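I've been wanting to write this one up since January, when the first set of numbers came back and I didn't believe them. I ran everything again, got the same thing, and then spent a few weeks trying to break it. It's still standing, so let's talk about it!

The question is a small one. If you train a two-arm policy by imitation, and each arm has its own wrist camera, how much does one arm need to see of what the *other* arm is doing? Most setups I know of feed every camera into one big network and let it sort things out. That works fine. But I kept wondering what was really being used, and how much of it was just along for the ride.

My task is plate sorting. Toy fruit on a table, a few colored plates, each fruit goes on its plate. One arm picks and places, the other either helps or handles its own fruit at the same time. I call the training code Multier (multi plus tier, say it however you like), and the task itself is called Villa in my config files because the first version had a little dollhouse kitchen in it. The kitchen is gone. The name stayed.

Here's the method, as short as I can make it. During training I randomly hide whole camera views from the policy, one at a time, for a full stretch of the demonstration. I'd tried hiding single images before and it did almost nothing, because the network just coasts on the previous one. Hiding a view for a long stretch – long enough that a grasp or a release falls inside it – forces the other views to carry the load. Then there's a second, tiny loss: from its own wrist view alone, each arm has to guess what the other arm's gripper is about to do. Open, close, or stay put.

That last bit is the part I'm excited about. It costs next to nothing, it's one extra output on a network you already have, and the labels are free because you recorded the gripper commands anyway. 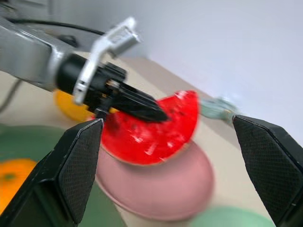

Wrist views are usually talked about as if they only matter for the arm they're bolted to. You get a nice close look at your own fingers, you line up your grasp, done. But look at how much one wrist can tell you about its partner: the black jaws of the other arm are right on the watermelon slice, the pink plate is just under it, and all of that falls in the gap between this arm's own open fingers. A policy that has learned to read this has a good reason to wait. One that hasn't will happily drive into the same bit of air. And the blur turned out to be useful too! I used to throw out training images where the plates and the far arm were smeared like this. When I put them back in, the guess about the other gripper got better, I think because the smear carries a hint of which arm is moving relative to what. I haven't proven that, so please take it as a hunch.

Now the numbers. I trained on 200 demonstrations and tested each version of the policy on the same set of starting layouts. What I care about most is conflicts, meaning any moment where I had to hit stop because both arms wanted the same space. The plain version, all cameras on and no extra loss, gave me 8 conflicts over the test set. With long view hiding plus the partner guess, it went down to 2. Success on the sorting itself went up only a little, and I won't make a fuss over that, as the plain policy was already decent at it.

View hiding without the partner guess got me part of the way. The partner guess without view hiding did almost nothing, which puzzled me for days. My best explanation is that the network was leaning on the overhead camera for everything, so the wrist features never had to learn much, and bolting a small loss onto lazy features didn't wake them up. You need to take the easy view away first.

Cosimo Donati read a draft of this and asked the obvious question, which is whether I'd get the same result by simply adding more demonstrations. Fair! I don't know yet. He has a larger set recorded at Lodanham, on different arms and with a different table height, and we're going to try the same recipe on that. If it holds up there I'll be a lot louder about it.

A few practical notes if you want to try it. Keep the partner loss weight small; when I turned it up the arms got timid and hovered forever over the plates. Start the view hiding after the policy can already do the task a bit, or training takes ages to get going. And fix your random seed for the layouts – mine is 1174, and every comparison in this post uses it.

The code is still messy, with half the paths pointing at a drive on Lendley, my old desktop. I'm cleaning it up over the next few weeks and will post it when someone other than me can run it. Next on my list is a partner guess that covers motion as well as the gripper, starting with which way the other wrist will go next.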